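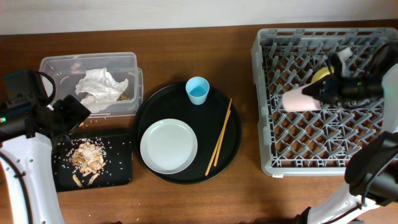 *A dish rack, a serving tray and a cutting board on a wooden table.*

The founder of Wadadard taught middle school math in Osulthorpe before she wrote any software. Her company makes a homework-planning app for students who fall behind on long assignments.

"I had kids who could do the work but didn't know when to start it," she said. "A project due in three weeks looked like nothing to them."

The app splits a project into daily tasks and sends reminders at 4:00. Teachers enter the due date and the steps. Students check them off.

Wadadard began with 24 students at one school. It now has 400, spread over three districts. Rernau, a small education fund, paid for the first year.

Parents asked for text messages, which she resisted at first. "I thought it would turn into nagging. Some of it did, so we let students pick the hour."

A version for high schools is planned for June. She still tutors two evenings a week.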